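Elgate Arena Pad review (team jersey season is over, let's talk gear)

Off-season so I finally have time to write this up. Been on the Elgate Arena controller for 2 months of ranked plus one online cup, the Valente open qualifier, where we went out in round 3. Not the pad's fault. Mostly.

Short version: good sticks, bad software, buy it on sale.

Sticks first. Tight. Dead zone out of the box is way smaller than my old Uvdale and I overshot everything for a week. Dial it up a bit in the settings and it settles down. Small corrections feel great now, long flicks still a bit twitchy. If you play a fighter you'll care more about the d-pad, and the d-pad is fine. Clicky. Diagonals register when I want them, sometimes when I dont.

Triggers have a short pull mode. Switch on the back, easy to find without looking. Left it on the whole time, only turned it off for racing stuff.

Back paddles: 4 of them. I use 2. The lower pair sit right where my ring fingers rest and I kept popping my ult in spawn. Teammates loved that. They come off though, no tools, so into the drawer they went.

Wireless is solid. No drops in a match. We still played the qualifier wired, habit. Cable is stiff and a little short if your PC is on the floor. Battery gets me through a long evening of scrims but not a second one, so charge it overnight.

Now the software. Ugh. You need a Prarketti account to save profiles, which I did not see on the box. First login took 3 tries. Then a firmware update wiped my button map. Then it asked me to rate the app. Once a profile is on the pad it stays there and you can close the thing for good, which is my advice. Set it up, save, quit, never open again.

Grip texture is good when your hands get sweaty. Face buttons are a bit loud, my mic picks them up. Shell creaks if you squeeze it hard and I do squeeze it hard, round 3 was close.

Versus the Uvdale: the Uvdale is lighter and the app is way better. Elgate wins on sticks and paddles. If yours still works and you're happy with it I wouldnt rush out.

Who is it for? Ranked grinders on PC, people who remap everything. If you just play on the couch get something cheaper.

Bought mine in August, own money, no code, no sponsor. The store page shows 2,000 ratings and the bad ones are nearly all about the app. Fair enough.

Sticks 4 out of 4. Software 2, and thats generous. Overall 3 out of 4.

Will add a note if the sticks start to drift. Comments are open, keep it about the pad please.
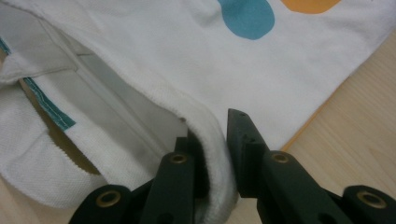
White fabric, blue and orange dots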